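How to Set Up a Laptop and Mouse on a Plain Desk

April 2025

These steps cover a single laptop used with an external mouse on a flat desk with no monitor. The same order works for a shared desk that gets cleared at the end of the day. Allow 60 minutes the first time, most of it spent on cable routing and mouse settings. After that, resetting the desk takes 5 minutes.

What you need

A microfiber cloth and plain water
A mouse pad with a low-profile edge
A mouse, wired or wireless
A ruler or tape measure
Two adhesive cable clips

1. Clear and clean the surface

Remove everything, including the lamp if it isn't clamped. Wipe the desk with a damp cloth, then with a dry one. Matte finishes hold skin oil in the area where the wrists rest, and that area needs a second pass. Do not use glass cleaner on a matte laminate or a painted top. It leaves shiny patches that cannot be buffed out.

Let the surface dry completely before putting down a rubber-backed pad. Moisture trapped under rubber will mark some finishes within a day.

2. Place the laptop first

Center the laptop on your chair, measured from the space bar and the B key. The front edge of the base should sit back far enough that the forearms have some support on the desk. On a desk 60 cm deep, start with the screen hinge at the midpoint and adjust from there.

Check the feet. If one foot is worn or missing, the base will rock under typing and the trackpad click will feel uneven on that side.

3. Place the pad

Right-handed users put the pad to the right of the base, left-handed users to the left. Leave a narrow gap between the two. If they touch, the pad creeps under the laptop and lifts one corner.

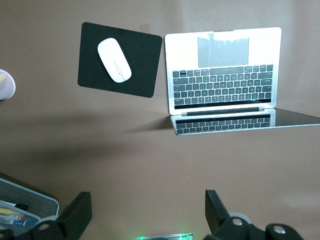
The pad does not have to be square to the desk. The forearm swings from the elbow, and the natural path of the hand is a shallow arc. Turning the pad a few degrees to follow that arc keeps the mouse off the edge during long horizontal moves. Set the angle by resting the elbow at your side, moving the hand left and right with the eyes closed, and lining up the pad with the result.

A small square pad is enough for office work at moderate pointer speed. For drawing or layout work, use a wider one. The Kernance 200 we tested in March was wide enough for two displays and too wide for this desk.

4. Set the pointer speed

Put the mouse at the center of the pad. Move it to the pad edge without lifting. The pointer should cross the full width of the screen in that distance. If it stops short, raise the speed one step and repeat. If it overshoots, lower it.

Turn off pointer acceleration while testing. It can be turned back on afterward.

5. Route the power cable

Run the cable away from the mouse side where the ports allow it. Fix one clip at the back edge of the desk and the second 5 cm from the port. Leave enough slack to turn the laptop through a quarter turn.

6. Check after a week

Look for wear marks, pad movement and dust under the laptop feet. If the pad has moved, clean its underside with water and let it air dry.

Comments

Does the gap in step 3 matter with a hard pad? Mine is aluminum and doesn't creep.

The eyes-closed test put my pad at a steeper angle than I expected. Shoulder is better for it.

Got a ring on a painted Ardale desk from a damp pad. Wish I'd read step 1 first.

What about a wired mouse? The cable drags on the back edge of my desk. A third clip fixed most of it.

Related

Cleaning a Laptop Keyboard Without Removing the Keys
Desk Depth and Screen Distance
Okoro Cable Clips: Long-Term Notes
Choosing a Mouse Pad Surface
Refinishing a Worn Plaltstead Desktop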